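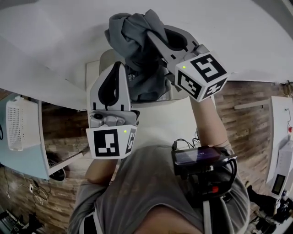
Dunkelgraues Tuch, zerknüllt, darunter die weiße Tischplatte.

Tuch falten in wenigen Schritten

Legen Sie das Tuch auf einen freien, glatten Tisch. Fassen Sie es an zwei benachbarten Ecken, heben Sie es an und schütteln Sie es einmal kräftig aus. Danach flach ablegen und von der Mitte nach außen glatt streichen.

Nun die untere Kante auf die obere legen, Ecken bündig. Das Tuch um 90 Grad drehen und noch einmal halbieren. Große Tücher ab 74 cm Kantenlänge ein drittes Mal falten.

Zum Schluss mit der Falzkante nach vorn in den Korb stellen.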